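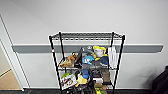
Totholm Workshop Shows Its Shelf-Sorting Robot, and Lists What It Can't Do Yet

FOR RELEASE April 21, 2024

KURTULUŞ — Members of the Totholm shared workshop have put out the plans and parts list for Vamora, a home-built robot meant to pick soft toys off a wire shelf and put them back where they belong. They are asking other builders to check the work before anyone gets excited about it.

The test shelf is a black wire unit against a white wall. Its middle level is crowded with plush toys, and the level under it mixes more plush with boxes and some dark items stacked together. The top level is bare. Vamora is supposed to fill it on request, one toy at a time.

In January the workshop ran 89 picks. The robot completed 53 of them. A pick counted only if the toy left the shelf without bringing a neighbor along, a rule that members argued over and kept. Earlier demo clips from the group used a looser rule and should be ignored.

"We have seen plenty of home robots that work on one toy on one table," the workshop said in a statement. "Ours works on a messy shelf a bit more than half the time. We would not call that tidy-up help. A person does the whole shelf faster."

Parts for the build came to $430, not counting tools the workshop already had. The control software, Vuno, was written by members and runs on a used laptop. It has trouble with dark items stacked on other dark items, and thin plastic bags still confuse it. The wire shelf is its own problem — fingers catch on the rods, and a caught finger ends the run.

Vuno has no way of telling a stuck toy from a heavy one. Until it does, the workshop advises against running Vamora near small children or pets, or leaving it on in an empty room.

The release includes drawings, wiring notes and the full January log with failed picks left in. Printed copies are available at the workshop. Groups that repeat the test are asked to send their logs, good or bad, and to say which counting rule they used.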